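Yellow

I've been putting together this little encyclopedia of color for a few years now, and yellow is the entry I kept skipping. It's a hard one! Everybody has an opinion on it, usually a strong one, and most paint people I know will argue about it until the shop closes.

What it is

Yellow sits between orange and green in the spectrum, at wavelengths near 580 nanometers. Your eye has no cone that handles yellow alone. The cones that lean toward red and the ones that lean toward green both respond, and your brain reads the mix as yellow. So a screen can make it with only red and green light, which still delights me every time I hold a magnifying glass up to a monitor (try it, you can see the little dots).

Paint works the other way. A yellow pigment soaks up the blue end of the light and sends most of the rest back to you. It's one of the three primaries I was taught in school, while printers count it along with cyan and magenta.

Old yellows

The oldest one is ochre, a clay colored by iron oxide, and people were using it on cave walls many thousands of years ago. It's cheap, it's tough, and it barely fades. Orpiment is brighter and contains arsenic, so please don't go grinding any. Saffron and weld were used on cloth. Weld gives a clear, slightly lemony color on wool — my friend Tharushi Munshi grows it behind her garage and I have a scarf of hers that has held up beautifully.

Then came the chemical yellows of the 1800s. Chrome yellow was loved for its punch but contains lead and can go brown with age. Cadmium yellow came along after it and is still sold in tubes, at prices that make me wince.

Yellow on small things

Yellow is useful when something is thin or easy to lose. Tape measures, pencils, fishing line, wire. Our eyes are very sensitive in this part of the spectrum, so even a narrow strip of it shows up well against a dark color.

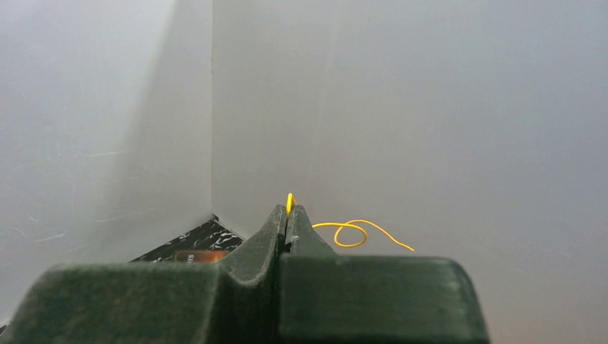
Names and shades

Lemon leans green, amber leans orange, and mustard is what you get when you dull the whole thing down. Mixing in black is a funny one, as it goes olive almost right away. Wulden, the paint shop where I buy my samples, has a card with 600 colors on it, and I still can't find the butter yellow from my grandmother's kitchen. The nearest is number 1077, a touch too pink. Grigore Filip at the counter thinks I'm remembering it wrong. He may have a point.

In language

In English, calling someone yellow means they're a coward, and yellow journalism is the loud, careless kind. Elsewhere it has done much better. In imperial China certain yellows were tied to the emperor, and in Thailand it's the color of Monday.

See also: Amber, Ochre, Orange, Weld

Last updated 06/09/2026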